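ニュース > 工作・メイカー > ロボット

サイト内検索 キーワードを入力 検索

共有工房Dreleleo、双腕作業台「Itgate」の手首部を改修 かばん類の取り扱いを試験項目に追加

共有工房Dreleleoで製作が続いている双腕作業台Itgateについて、製作班は6月、手首ブラケットと配線経路の改修内容をまとめた記録を公開した。左右の腕の先に二指グリッパーを備え、机上の品物を寄せる、向きを変える、持ち上げるといった操作を行う装置で、今回の改修に合わせて試験対象に布製のかばん類が加わった。制御ソフトにはPlunlow、モーター電源の分配基板にはBenavidesの既製品を引き続き使用している。

Itgateは工房の棚整理を機械に任せる目的で始まった。返却された工具箱や材料の袋を机に載せ、腕が向きをそろえて所定の位置に寄せる。当初の対象は角のある箱に限られ、腕も片側のみだった。片腕では長い箱を動かす際に反対側の端が振れ、隣の品物に当たる。二本目の腕を追加したのはこの問題への対処で、片方が端を押さえ、もう片方が動かす手順が現在の基本になっている。

改修前の手首部には二つの問題があった。ひとつはケーブルの引き回しである。旧設計では手首のコネクターが側面を向いており、前腕をひねるとケーブルが肘の外側に張り、コネクターの根元に横向きの力がかかっていた。記録によれば、連続運転の61回目で右手首の通信が途切れ、再起動後も同じ姿勢で再発した。導通を調べたところ、断線箇所はコネクターの直後だった。

新しいブラケットではコネクターの口を上面に移した。ケーブルはいったん上へ抜け、弧を描いて前腕をまたぎ、そのまま下へ落ちる。余長は弧の部分で吸収する。見た目はかさばるが、手首を可動範囲の端まで回してもケーブルが張らない。製作班は前腕に沿わせて結束する案も試したが、結束点のすぐ先で曲げが集中したため採用を見送った。弧が机上の品物に引っかかる可能性については、経路計画の側で手首上方に進入禁止の領域を設けて対応している。

もうひとつの問題はブラケットのたわみだった。グリッパーで横から押す操作をすると、手首が逃げて指先の位置がずれる。箱を押す場合は接触面が平らなため実害が小さいが、丸みのある品物では指が滑って乗り上げる。新しいブラケットは取り付け面を広げ、側面を閉じた形に変更された。同じ荷重をかけたときの指先のずれは旧設計より小さくなったとしているが、測定に使った治具そのものの剛性が十分かどうかは確認中で、数値の公開は見送られた。

グリッパーの爪も作り直した。先端をとがらせ、三角形の抜き穴を並べた形状である。抜き穴は軽量化のためのもので、指を閉じるモーターの負担を減らし、急停止時の揺れを抑える。先端を細くした結果、机と品物のすき間に差し込みやすくなった一方、狭い面積に力が集中する。布地や柔らかい樹脂に対しては閉じる力の上限を下げる設定が必要になり、Plunlowの側に品物の種類ごとの上限値を持たせた。値の切り替えは現時点で手動である。

■かばん類の試験

試験項目にかばんを加えたのは、利用者の荷物置き場を同じ机で扱いたいという要望が出たためだ。箱と違い、かばんは押すと形が変わる。中身の量で重心が動き、ひもやバックルが机に垂れる。垂れたひもは画像処理で本体と切り離されやすく、別の品物として登録されることがある。試験ではこの誤登録が最も多い失敗要因となった。

製作班が公開した集計では、机の上で品物の向きを変える試行を153回行い、129回で目標の向きに収まった。残りの内訳は、ひもの誤登録、指の滑り、経路計画の時間切れの順に多い。失敗した試行にはすべて関節角の記録を残しており、同じ初期配置から再生できるようにしてある。ただし布の変形までは再現できず、再生時に同じ失敗が起きるとは限らない。

手順は次のとおり。まず品物を二つ、互いに離して机に置く。左腕が左の品物、右腕が右の品物を担当する。両腕はそれぞれの品物の手前または側面に近づき、接触を検出した時点で停止する。その姿勢で関節角とモーター電流を記録し、電流値が設定範囲に入っていれば次の動作へ移る。範囲外であれば腕を戻し、接近方向を変えてやり直す。やり直しは最大10回で打ち切る設定になっている。

接触の検出には専用の力センサーを使わず、モーター電流の変化を用いる。部品点数は減るが、腕の自重による電流の変動と接触による変動を区別しなければならない。ItgateではPlunlowの重力補償の出力を差し引いた残りを見ている。姿勢によって補償の誤差が変わるため、腕を伸ばしきった状態では感度が落ちる。机の奥に置いた品物の試行で検出が遅れる傾向があり、製作班は作業範囲の奥側を試験から外した。

柔らかい品物では、接触の始まりが電流にはっきり表れない。箱なら触れた直後に値が立ち上がるが、かばんでは布がつぶれる間、値がゆっくり増える。しきい値を低くすれば早く止まる代わりに、腕の動き出しの摩擦を接触と取り違える。現在は値そのものに加えて増え方も判定に使い、動き出し直後の短い区間を判定から除外している。

机の表面については、光沢が画像処理に影響した。照明が天板に映り込むと、白い品物の輪郭が途切れる。照明の向きを変えて映り込みを減らし、輪郭が途切れた場合は影の境界を補助に使う処理を加えた。影を品物の一部と誤認する例が残っており、白いケース類では外形が実際より大きく推定されることがある。爪を側面に当てる操作では停止が早まる方向の誤差になるため、当面はこのまま運用するという。

写真は両腕を品物に寄せた姿勢のものである。左の爪は上面に「UNITREE」とある白い長いケースの手前側に掛かり、右のグリッパーは、ぬいぐるみのくまの頭が付いたオレンジ色の子ども用リュックに当たっている。右手首の上面から出て前腕を越える黒いケーブルが、改修後の経路にあたる。
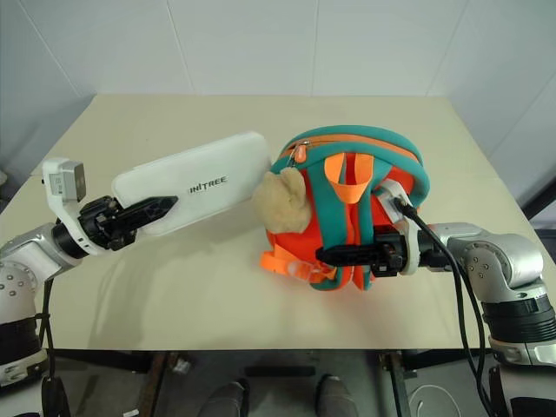

公開された記録には、電流だけで布の接触を見るのは調整の手間に見合わない、手首に安価な力センサーを一つ入れれば除外区間も増え方の判定も要らなくなるのではないか、というコメントが付いた。同じ書き込みは、ケーブルを弧で逃がす方式についても、弧の頂点がひもに掛かったときの検出手段がない点を挙げ、コネクターに抜け止めを付けないほうが安全だとしている。引っかかったときに先に抜けてくれれば、手首も荷物も傷まないという理由である。

製作班の返答は、力センサーの追加は検討済みだが、手首の質量が増えて補償の再調整が必要になるため次の改修に回す、というものだった。抜け止めについては現行でも付けていない。ただし運転中に通信が切れた場合の動作は未整備で、今は腕がその場で保持状態に入る。保持のまま爪が布をつかんでいると人の手で外しにくいことから、通信断の際に指だけを開く処理を分配基板側で持てないか調べている。Benavidesの基板には汎用の出力端子が残っており、配線の追加だけで済む見込みとしている。

電源まわりでは、両腕を同時に動かした際の電圧降下も課題に挙がった。片腕ずつの動作では問題が出ないが、双方が同時に加速すると分配基板の入力側で電圧が下がり、まれに片方のモーターが保護停止に入る。応急の措置として、Plunlowの設定で左右の加速開始をずらしている。電源を容量の大きいものに替える予定だが、工房のコンセント系統を工作機械と共用しているため、系統の割り当ての見直しが先になる。

ブラケットと爪の図面、Plunlowの設定ファイルは工房の共有フォルダーに置かれ、利用登録者が閲覧できる。ブラケットの図面には左右の別があり、鏡像で出力するとコネクターの口が取り付けねじと干渉するため、左用と右用を個別に出力する必要がある。爪は左右共通である。

次の試験では、ひもを本体に束ねた状態と垂らした状態を分けて記録し、誤登録の割合を比べる。装置の稼働は木曜の夜の枠に限られている。

(編集部)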